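Minutes - Bondport Hall users' meeting, August 19, 2018
Side room, tea first. Started 11 mins late, key trouble again.

Chair: Vilmos Bodnár
Notes: Malsha Siddiqui (sorry for the scrawl, typed up same night)

1. Last minutes
Agreed. One correction - the Zavine class is fortnightly, not weekly. Malsha to change.

2. Float and takings
Float stands at £488 after the summer sale. Vilmos wants £400 of it banked before the next sale, rest kept for change and milk. Agreed. Paying-in book still missing, last seen in the kitchen drawer.

3. Cash box and cases
Long one, this. The old tin has gone, hinge went in the spring. Replacement is the black metal box with the Starry Night lid, small padlock on the front. Some felt it looks too much like a present and somebody will walk off with it. Others like it, easy to spot on a crowded table. Vote taken, box stays.
Padlock - 2 keys. One with Vilmos, other in an envelope at the Moura shop. No more keys to be cut without asking.
Box lives in the tall cupboard betwen sales, not under the stage. Coins bagged before they go in, notes in an envelope with the date on.
Mint green zip case is for receipts and the booking slips ONLY. Pens and raffle tickets kept turning up in the last one. Receipts in on the day please, not in December in a carrier bag.
Case and box to travel together. Whoever opens up signs for both, whoever locks up signs them back in.
Query whether the padlock is strong enough. Vilmos to price a bigger one but hasp is what it is, may not take it. Back next time.

4. Cupboard
Top shelf cleared, middle shelf not. Flovska flower group have left vases again - letter to go. Labels falling off, Malsha has tape.

5. Heating
Not discussed, ran out of time. Carry over.

6. AOB
Tea urn drips. Spare table legs found behind the piano, nobody knows which table.
Sign for the side door - wording agreed, "Please pull hard".

Next meeting as per the list on the board. Closed 9.20, chairs stacked.

Box and case, item 3:

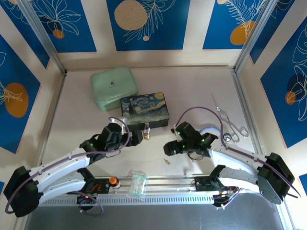

Comment added by Vilmos Bodnár: Fine by me, but item 3 should say the envelope at Moura is sealed and signed across the flap. I've asked in the shop about a bigger padlock and they want to measure the hasp first, so I'll take the box in on my way past. Receipts case can stay in the cupboard that day, whatever we said about them travelling together.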